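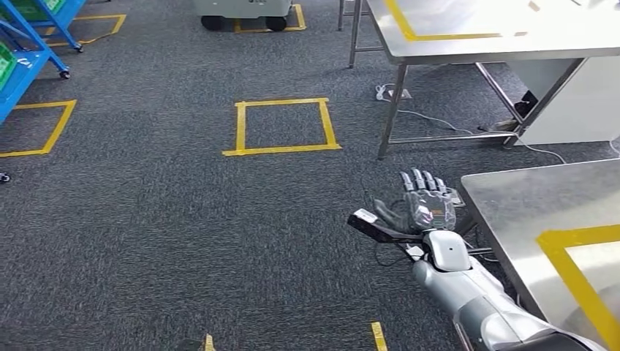

From: Samran Onsri
To: site-automation list
Date: Mar 12, 2026
Subject: Re: Open day, floor layout and crate run

Despina Kouris wrote:
> Two things before I book the June visit for the Brurnham people.
> Do the taped outlines on the carpet have to stay where they are,
> and can visitors stand inside the belts during the crate run?

Outlines: yes, they stay. The mobile base and the shelving cart are placed by them, and Stelios has taught the table positions against the same marks. If a strip lifts, replace it on the same line and tell him. The tolerance is 30 mm. Anything past that means teaching the position again.

Belts: no. Visitors stay outside while the arm is powered. Osamu can take two at a time to the steel tables once it is parked.

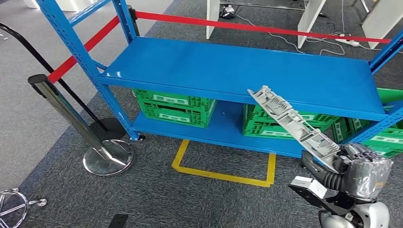
Part held over the upper shelf, green crates on the lower one.

The run is 9 parts per cycle. Speed is capped at 300 mm/s for open days, so allow more time than the Cluma sheet gives. Periklis has the revised sheet.

Still open:
- Cables on the carpet near the tables. I would like covers over them by June.
- Whether Sfakianakis want the log files. If so, in which format?

Despina, please send me the final head count when you have it.

Samran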